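Subtitle timing, runtimes, and a film I keep defending

Posted 10 February 2024

I watched Sevby for the third time last week, in the theatrical cut, and I want to set down why the theatrical cut is the better version before the longer one becomes the only one you can rent. That appears to be where things are going. The disc with both cuts is out of print and the streaming listing now shows the long one by default.

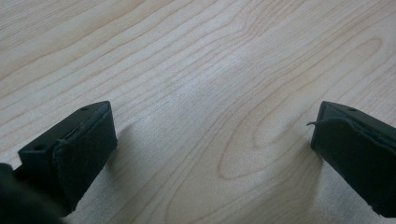
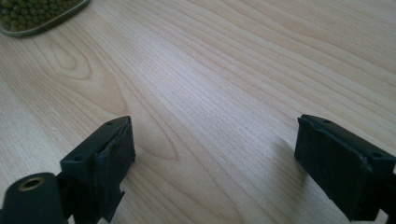
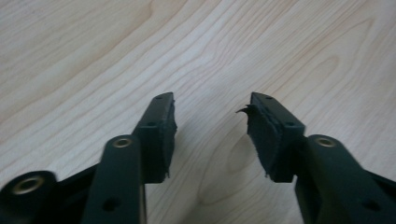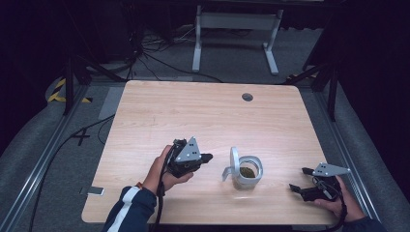

The two cuts differ by eight minutes. People who haven't compared them tend to assume the extra time is one long sequence, probably the ferry crossing, because that is what the trailer for the reissue leaned on. The ferry accounts for less than half. The rest is spread thin through the first hour: a longer look before a reply, an additional exterior before each apartment scene, two lines from the landlord that had been removed.

Sigrun Ekström cut the theatrical version. Her habit is to leave a scene on the listener, usually a little before the speaker has finished. In the kitchen argument, Ilse is told the house has been sold, and we go to the stairwell while her brother is still on the word "sold." The stairwell is quiet. The long cut holds on Ilse until she puts the glass down and then goes to the stairwell. Both are competent choices. The second one tells you how she took the news, and the next twenty minutes of plot are about the other characters trying to work that out, so the audience is now ahead of everyone for no gain.

The same thing happens with the landlord. In the theatrical cut he has three scenes and never says why he wants the building empty. In the long cut he mentions a buyer in Bragança, early, in passing. When the buyer turns up at the end of the film, the long cut treats it as a payoff. I found it worked better as a surprise, and I think it was shot as one. The camera is placed behind the door, we hear the accent before we see the coat, and none of that setup does anything if we already know he's coming.

I should be fair to the long cut on sound. The theatrical mix has a known problem in the second reel, where the dialogue drops below the rain and stays there for most of a conversation. It was redone for the reissue and it's much better. The rain has been pulled to the sides and the voices sit in the center where they belong. If somebody put the new mix on the old picture I would have no complaints left, apart from the title card.

Subtitles are a separate matter. The file shipped with the long cut has 1,311 lines. I know this because I opened it to fix the timing, which drifts. It starts in sync and is late by about a second at the end, which is the usual sign that somebody stretched a file made for a different frame rate and rounded in the wrong place. A linear correction takes care of it. What a linear correction doesn't fix is the reading speed. Several lines in the wedding scene are on screen for less time than it takes to read them aloud, and the toast has been split so that the punch line appears before the actor has drawn breath for it. At the screening in November that line got its laugh early, and the actual delivery played to a room that was finished laughing.

The translation itself is good. "He counts like a priest" is an odd phrase in English and an odd phrase in the original, and the translator left it odd. The older file had "He's bad with money," which is what it means, and flat.

On performances there's less to say about the difference, since the takes are nearly all shared. Wilmer Chávez as the brother benefits from the shorter version. His approach is to do very little until somebody else in the scene moves, and the added pauses make that look like hesitation. In the theatrical cut he reads as a man who has already decided. Subira Athumani is fine in either. Her one big scene is the phone call, a single take, untouched.

I've seen the argument that the long cut is the director's preference and the matter should end there. Mattes Kettler did supervise it. He also supervised the first one, and signed it, and at the time gave no sign that anything had been taken from him. A director at 54 may want something different from what he wanted when he made the film, and he's entitled to it. I'd just like both to stay in circulation. Wikix carried the two as separate entries until recently and then merged them, with the short cut's reviews now attached to the long cut's page. A person reading those reviews will look for a cut to the stairwell that isn't there.

If you have the old disc, check the inner ring for rot. Mine has a faint bronze tint on the second layer and skips once, right after the ferry. It still plays through on the older of my two players and won't load on the newer one.

Next post will be on the Widitz shorts, which I have finally found in the correct order.

Shares: 8

3 comments

Yaqin Duan
The drift is on the rental version as well. I shifted it by hand in the player every half hour and gave up at the wedding. Would you post the corrected file?

reelchange
Disagree about the landlord. Without the early mention, the buyer comes from nowhere, and half the people I watched it with thought he was a relative. Agree on the sound.

portside_k
Is the title card thing the font or the length? I remember it being up forever.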